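Home | Kitchen | Workshop | Storage | Search

Bags and trays: sorting small items at the bench

By Elaheh Mirzaei, 12/09/2026

4 comments | 10 shares

Thin carrier bags are poor storage. They slump, the mouth closes up, and small pieces work down into the folds. Use them for carrying only, and move the contents between bag and tray in one session.

Set the tray down first, with the bag against one end of it. Hold the bag by a single gathered strip of plastic, pinched tight. A wide handful of film slips more easily than a narrow fold. Thin printed bags crease heavily, so judge the contents by feel or open the mouth fully -- the pattern hides a good deal.

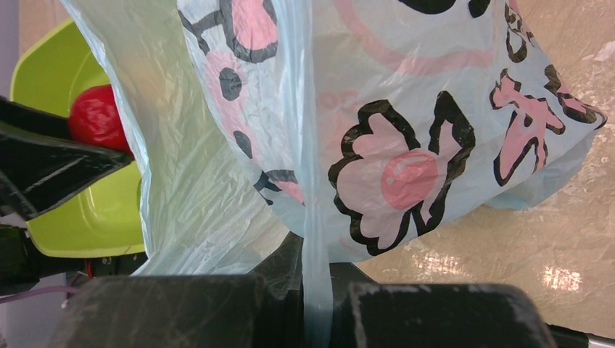
Kanini Khaemba writes that she folds the mouth of the bag outwards by two fingers' width before filling, and finds that the cuff keeps it open on all but the thinnest film.

The cuff works. On very soft bags, lay the bag on its side and spread the loose part flat on the table.

Fasteners need a separate box with compartments. Keep it behind the tray, out of the line between tray and bag, and fold the lid right back before starting. Hand tools go beside the box -- never in the tray. 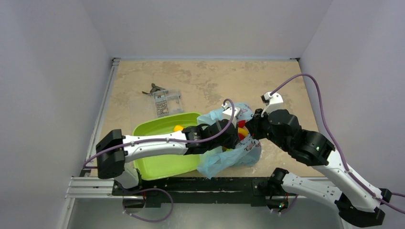 Green tray in front, open fastener box behind, bag at the right-hand end.

Check the tray corners and the bag folds before putting either away.

Previous tip | Next tip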